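Trelum pauses Jollari bottle-handling program after grip fault

Two-armed cellar assistant to return with a firmware update and a little more humility

Trelum has voluntarily paused customer trials of Jollari, its two-armed wine-racking robot, after a fault in the grip controller caused an arm to let go of bottles it had every intention of keeping.

The fault came to light in August at the company's Bevan workshop, during an endurance run of 3,000 transfers between bench and rack. Jollari completed 2,475 of them without incident. On the next one it reported a successful placement, logged the time and released a shiraz at a height of 80 centimetres. No one was hurt. The shiraz was not so lucky.

Engineers traced the problem to a handover check. When one arm lost its force reading for more than 53 milliseconds, the controller assumed the other arm had taken the weight. The other arm, having been told nothing, carried on with its own business. Anyone who has shifted a couch with a relative will recognise the failure mode.

"We'd spent a year teaching it to be gentle and had somehow left out holding on," said Seren Wogan, head of product safety at Trelum. "The robot was very confident throughout. We've asked it to be less so."

Testing has resumed at Bevan under revised rules, with wooden racking, glassware and green bottles gripped at the neck.
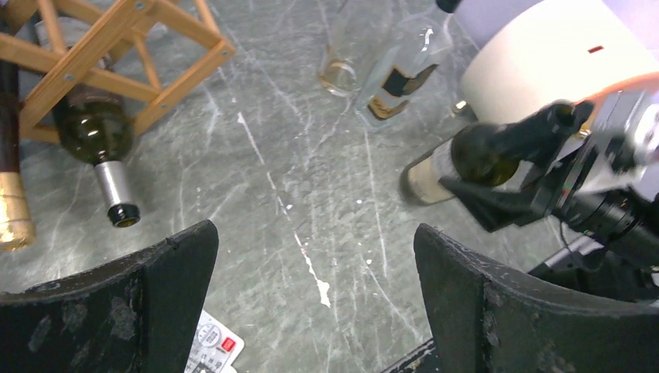
What is changing

Under the new firmware, named Kitum, a lost force reading is treated as a fault. The arm tightens to a safe hold, stops, and waits for a person to clear it. Neither arm may release a bottle during a handover until both report contact.

What trial customers should do

Leave Jollari switched off at the wall until Kitum has been installed by a Trelum technician. Don't attempt a handover by standing in for one of the arms. Customers who have lost stock should send a list to their trial coordinator. Claims for vintages that were never in the cellar will be read with interest.

Media contact: Seren Wogan, Trelum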